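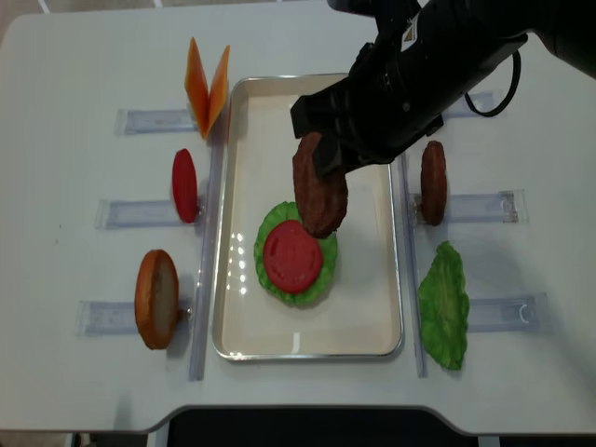

I have wanted to write about the Belletti tabletop light kit since May, when mine came in a box so well packed that I spent longer getting it out than putting it together. It's a pair of small LED panels, two stands, a folding diffuser and a bag, and I've used it for nearly everything I shoot at close range. Food is the hard part of that, and if you've tried it you know where the trouble sits. Take a silver metal tray on a white tabletop, with a red tomato slice and some ruffled lettuce inside it: the tabletop wants to go gray, the tomato wants to go flat, and the tray throws bright glints off its inner wall wherever a light can find it. A kit like this one either helps you with those three problems or it doesn't, and I'm very happy to report that it helps a lot.

First, what I paid. It was $151 for the set, plus shipping. I've owned cheaper lights (plenty of them, most now in a closet) and I've borrowed much more expensive ones. The Belletti lands closer to the expensive ones than I expected.

The panels

Each panel is the size of a paperback book and a little thicker. They run from a wall adapter or from a battery that clips on the back. The brightness dial is a real dial, with a bit of resistance to it, and I love it! I've had my fill of lights with two tiny buttons that you have to press thirty times to go from dim to useful. With a dial you can keep your eye on the subject and turn until it looks right.

Color is the thing I worried about most. Greens are where cheap LEDs usually let you down. Lettuce goes a sort of swimming-pool color, and you spend the evening pulling it back in software. I shot a head of romaine with the Belletti panels and again by the kitchen window on a cloudy morning, and once I'd set the white balance for each I had trouble telling the two apart. Reds are good too. Browns come out slightly cool at the lowest setting, so bread crust and grilled meat need a nudge toward yellow. I keep the dial above a quarter and forget about it.

The two panels in my kit match each other. I mention this because the set I had before, from Gikico, did not – one side of every plate was faintly pink, and I went half a year thinking it was my walls.

The diffuser

This is my favorite piece. It's a white fabric sheet on a springy rim, with a slot at the bottom so it stands up on either of the light stands. Pulled close to the table it makes a large, soft source, and a large soft source is what you want with anything shiny. You can't get rid of reflections in metal and I don't think you should try, but you can choose what gets reflected. With a bare panel you get a hard white dot. With the diffuser in front you get a long smooth patch that fades at the ends and tells the eye "this is metal" without shouting it.

My usual setup is the diffuser at the back left, a little higher than the food, with one panel behind it at full power. The second panel stays off. I put a piece of white foam board on the right to fill the shadows, or a black one if I want more shape. That's it. I have made 3,073 exposures with this kit (my camera keeps the count, and I reset it when the box arrived), and I'd say the great majority were lit by one panel and a board.

If you stack your food, drop the light lower. A burger or a layered sandwich has most of its interest on the edges, and light from high up just gives you a bright top and a dark middle. The stands go low enough for this, lower than the tabletop if you put them on the floor and angle the heads up, though you'll want to watch for glare coming off the table surface.

The stands

Fine. Not wonderful. They're light, and the legs spread wide enough that I haven't had one fall, but the knob that holds the center column has to be tightened harder than I like. On one of mine the column slid down an inch in the middle of a session, slowly enough that I only noticed when I went through the pictures and saw the shadows creeping. I now put a wrap of tape under the collar. If Belletti ever sells the kit without stands for less money, buy that version and use what you have.

The bag is better than it needs to be. Real zippers, a pocket for the adapters, and a flat sleeve where I keep my foam boards cut down to size.

Battery life

I ran one panel at full brightness from a fresh charge and got 53 minutes. At half brightness it lasted long enough that I gave up and had dinner. For work at home I leave them plugged in, but the batteries were a joy on a shoot at the Ševčík bakery, where the only outlet near the good table was already feeding the coffee grinder. The cords, by the way, are short. Plan on an extension.

How it compares

The obvious rival is the Sarkura two-light set. I had one on loan for a couple of weeks and liked it. It's brighter, and the stands are clearly better. It also has a fan, and the fan runs all the time, so if you shoot video with sound you'll hear it. The Sarkura panels come with clip-on plastic diffusers that soften the light only a little. You'd need to buy a separate scrim to get the look I described above, and by then you've spent quite a bit more. For portraits or for a bigger table I would take the Sarkura. For plates, jars, jewelry and small products I'd pick the Belletti again without thinking very long.

Things I'd change

A longer cord. A firmer knob on the stands. Some kind of mark on the brightness dial, even a dot of paint, so I can return to a setting the next day (I've made my own with nail polish). And please, a printed manual in type larger than the type on a spice jar!

None of that spoils it for me. My close-up work has gotten faster, I spend far less time fixing color, and I've started shooting in the evenings again after years of chasing the window. I plan to try it next with glassware, which is a whole other headache, and I'll add my notes to this page when I have pictures I'm willing to show.

Posted 11 August 2023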